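Ranger les courses, ou presque

Bon, je vous avais promis un billet sur les rideaux de la chambre, ce sera pour plus tard. Aujourd'hui j'ai envie de parler du retour du marché, ce moment où tout le monde disparaît mystérieusement de la cuisine et où je me retrouve seule avec les sacs.

Pendant des années, j'ai tout laissé dans les sachets. Les tomates au fond, les pommes de terre par-dessus (oui, je sais), et on redécouvrait le tout trois jours après, dans un état que je préfère ne pas raconter. Et puis en mars, en visite chez Sinéad Tully, j'ai vu ses paniers en plastique ajouré alignés sur le plan de travail, et j'ai eu un vrai coup de cœur ! Elle prend les siens chez Bostby. Moi j'en ai acheté 2 en rentrant, des blancs tout bêtes, et je ne reviendrais en arrière pour rien au monde. 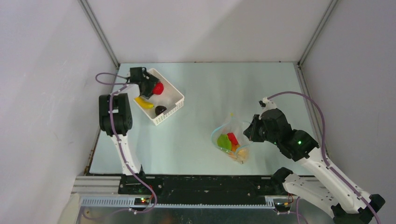

Donc maintenant, les fruits vont dans le panier dès que je passe la porte. L'air circule par les petits trous, ça se rince en dix secondes sous le robinet, et surtout on voit ce qu'il y a dedans — chez nous, un fruit qu'on voit est un fruit qu'on mange. Seule exception, la banane. Mon mari soutient qu'elle doit vivre à l'écart parce qu'elle fait mûrir les autres trop vite, il a sans doute raison, mais je la mets quand même avec le reste et on la mange en premier.

Pour les légumes, je suis moins disciplinée. Les poivrons restent souvent dans leur sachet transparent jusqu'au soir, le temps que je décide si je fais une ratatouille ou si je les passe au four avec des pommes de terre et beaucoup trop d'ail. D'ailleurs, si vous avez une bonne idée pour garder les sachets sans qu'ils débordent du tiroir, je prends ! J'en ai retrouvé 18 roulés en boule derrière les torchons, la honte.

Prochaine étape, le placard à épices. J'ai commencé à le vider hier et j'ai refermé la porte aussitôt.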